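Search this site Enter keywords Go

From the Wedureck office: release plans, the van, merch and other bits

Quick one this month as we're in the middle of mastering week and the phone won't stop. Sorry in advance for typos.

First thing. The Nodeck record is finished. Eight tracks, 392 copies on vinyl in the first pressing, which is an odd number but it's what came back from the plant once the test copies and the warped ones were taken out. We'd ordered more. We're not going to argue over it. Digital goes up the same day, everywhere you'd expect, and the mailing list gets the link a day early as usual. If you ordered through the shop before the cut-off your copy is already set aside with your name on it, no need to email. Please don't email.

Artwork went through five versions. The one we've used is the second. Make of that what you will.

Live dates next. Seok is out on the road from March, eleven shows, mostly small rooms, two seated. Support changes from town to town and we'll put each one up as it's confirmed and not before, because last year we announced a support who had never agreed to it and that was a bad afternoon for everybody. Tickets for the northern dates are moving quicker than the southern ones. The biggest room on the run holds 442 and is past half gone. The smallest is the back of a pub and will be very warm. Bring water.

Doors are mostly seven, first act half past, all done by eleven. A couple of venues have a curfew earlier than that so check your ticket. Under 16s with an adult at all but one of them, again it's on the ticket.

Packing for the tour has begun, if you can call it that.
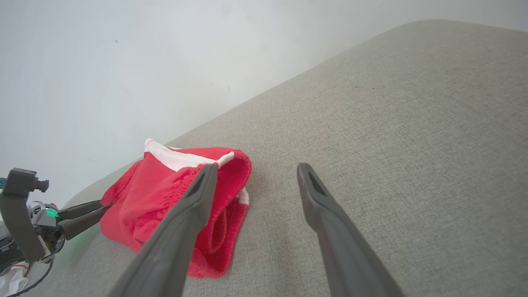
Something red, crumpled on a grey cushion.

We get asked a lot what goes in the van so, in no order: two keyboards, one of which works properly, the drum machine, the spare drum machine, a bag of leads that gets heavier every year, the merch boxes, a folding table, a cash tin, a card reader, another card reader for when the first one loses signal, gaffer tape in black and white, a kettle. Clothes go in last and get sat on. Anybody thinking of touring for the first time, take more socks than you think and less of everything else. And label your power supplies. Paint pen, on the plug and on the box at the other end. We lost a whole soundcheck in the autumn to three identical black ones, and one of them was for a printer.

Merch. New shirts are in, two colours, small to double XL. The printer got the back print about an inch lower than we asked for and we've decided we like it. Tote bags are sold out and not coming back, the handles were rubbish. There will be a tour only cassette with two live tracks and a demo on it, cash or card at the table, and whatever is left goes in the shop once everyone is home. One per person please. Last time somebody bought nine.

Booking. The diary for late summer is open and we've got gaps. If you run a festival, a night, a record shop with a bit of floor space, get in touch. Tell us the date, the capacity, what PA you've got, what the fee is. If there isn't a fee say so in the first line. We'll still read it — we just won't read it twice.

Rooms we haven't played and would like to: anything by the sea, anything with a balcony, anything with parking.

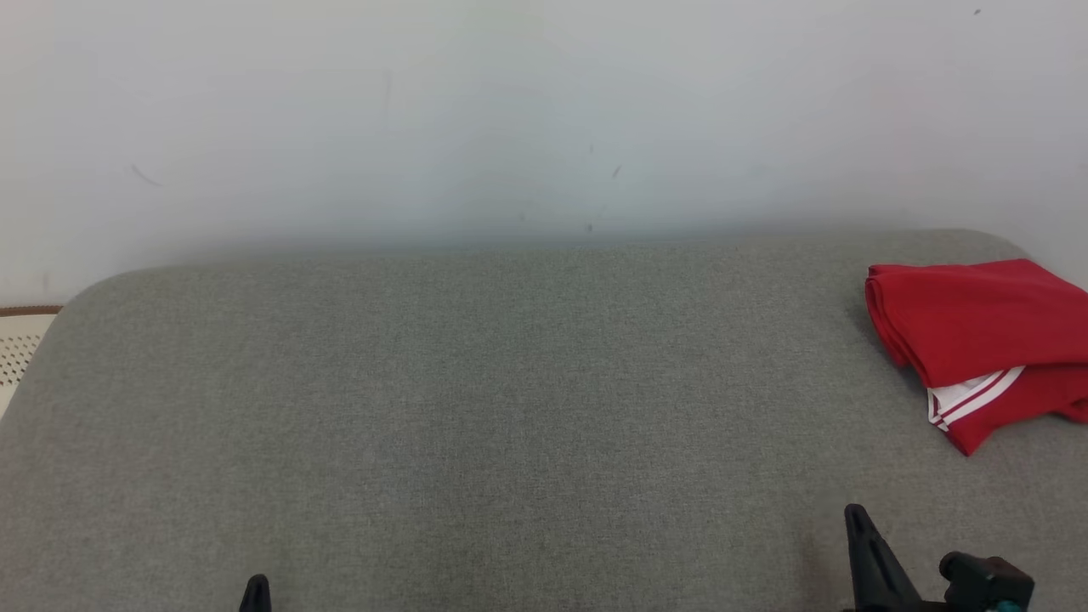
On to demos. We had 2536 of them in last year, which is a lot for an office with three desks, and we did listen, though not always all the way to the end. Some notes for anybody sending one now. Three tracks at most. Put the best one first, don't build up to it. Streaming links only, private is fine, but check it opens when you're logged out beacuse a good few of them didn't. No attachments, they block the inbox and then the invoices don't arrive and then somebody shouts. A line or two on where you've played is handy. Your full life story is less handy. If you haven't heard back in eight weeks it's a no this time, and we're sorry there isn't a proper reply, there just aren't the hours.

We took on one act from the pile. That's Zaltden, a duo, very slow loud songs with a lot of organ in them. First single in the spring, video being cut now. They've not got a bio yet so please stop asking for the bio. It's coming. They'll be opening on some of the Seok dates, which ones is still being sorted.

Radio. Nodeck session has been recorded, four songs, one a cover. Going out some time after the album, late evening slot, we'll mail round when we have the time.

Money bit. The last mailout passed 2000 readers, which is lovely, and it also means we've gone up a price band with the mailing service, so we're having a tidy. If you've not opened one of these in a year you'll get a note asking if you still want it. Click yes and nothing changes. Do nothing and you drop off, no hard feelings.

Small corrections from last time. The Seok remix is on the B side, not the A side. The in-store was at one o'clock and we printed three, and to the people who turned up at three, we have your addresses and there is a seven inch in the post to each of you. The discount code had a zero where there should of been a letter O. It works now either way.

Shop is shut for the last week of the tour, orders go out when we're back and have slept.

Contact the office | Booking enquiries | © Wedureck | Back to top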